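Robots Learn to Pick Up After Us at Hivesham Open Day

The line outside the Hivesham test house started before 2 in the afternoon, and most of the people in it had come to watch a machine take out the trash.

Covarwood opens the house to the public once a year, in December. The company has spent 19 months teaching a two-armed robot called Lai to tidy ordinary rooms, and visitors are let in 14 at a time. They stand behind a strip of tape in the hall and watch a screen that shows the room from the height of the robot's head.

The job that afternoon was litter on a tile floor. Lai has to find each piece, pick it up, and drop it in a small bin lined with a plastic bag. Wrappers are hard because they fold in the grip. Tissues are worse, according to the engineers, who would like the robot to lift one without dragging it first. The houseplants and the things along the wall are supposed to stay where they are.

The robot is slow. A woman near the front said her son was slower, and asked what it would cost. Covarwood has not set a price. The company has logged 233 cleanups in the house so far and plans to move on to kitchens next, working with Jerarano, which makes the grippers.

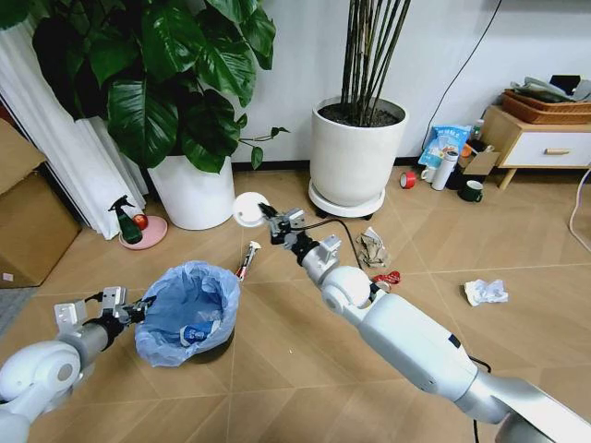
Kitchens bring water and glass, and the engineers expect to spend most of next year on them.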